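Giving up the allotment

June 13, 2022

I handed back the key to plot 36 last week. I had it for 16 years, which is longer than I have lived in any one house, and I thought I should write something down before I forget the order things happened in.

The site is at the bottom end of Prakville, behind the old Desley works. When I took the plot on it was couch grass from one end to the other. Siiri Vanags had the next one along and lent me a fork for the first season. She told me to dig half and cover the other half, and I ignored her and tried to dig all of it. By August I had a bad back and one row of beans.

It got better after that. The soil is heavy and sits wet until April, so carrots were never any good, but leeks and broad beans did well most years. The currants were there before me and will be there after. I gave up on sweetcorn once the badgers found it.

The rent has gone up, though that was not the reason. My knee is the reason. It is a fair walk from the bus and there is no water at our end, only the tank by the gate, and I was carrying two cans at a time up a slope. Last summer I missed most of July and the bindweed took the lot.

Yuto Tamura has the plot now. He was 26th on the waiting list when he joined it and he came to look round with a notebook. I left him the shed, the water butt and the good spade. He can have the slug problem as well.

I have kept the hand tools and a tin of saved bean seed, and there are three big pots outside the back door with salad in them. The rhubarb crown I split for myself has put up two leaves so far.

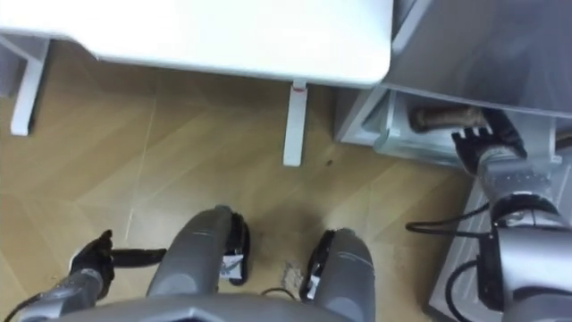 White table, wood-effect floor, and a bit of sweeping up to do.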